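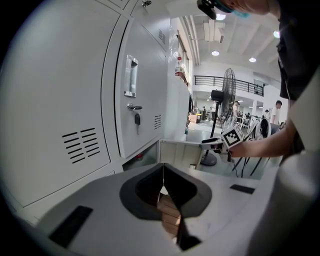
One hand-held gripper seen from the other, over by the lockers

Gripper trials: stuff people keep asking me

What are you comparing?
Two sets of soft fingers for our hand-held grippers. One set came from Vesach and the other from Kelemen, and I've been going back and forth between them since November. Same body, same camera, only the fingers change.

Why lockers, of all things?
I love lockers for this! You get handles, keys, little locks and doors that swing, all in one spot (and they don't fall over when you yank on them). A block on a table will make almost any gripper look good.

So which fingers do you like better?
Kelemen for keys, Vesach for handles. I ran 30 key turns with each. The Kelemen pair slipped 2 times and the Vesach pair slipped 11, which was way more than I'd guessed. On the pull handles I couldn't feel much difference, but the Vesach ones are kinder to my wrist after an hour or so.

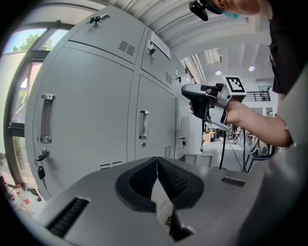 Bontu Ambaye wrote in to say that her Vesach fingers slipped a lot less once she wiped them down with alcohol before every run, and she thinks my 11 would drop if I did the same. Fair point, Bontu! I only cleaned mine at the start of the day, so I'm going to redo that whole set.

Do I need the marker on top?
Depends on your tracking. I run mine through Trirnmont and it loses the gripper pretty fast when the marker turns away, so I try to keep my hand low and my elbow out. 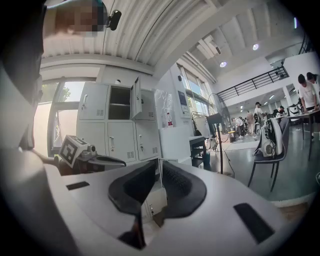 Elbow out gets tiring, by the way. I do 21 minutes at a stretch and then put everything down, and if I push past that my grip goes sloppy and the numbers stop meaning much.

Will you test the Zelwood controller?
Yep, it's next. Hiyori Hamada is lending me hers, I just need to sort out the cable first.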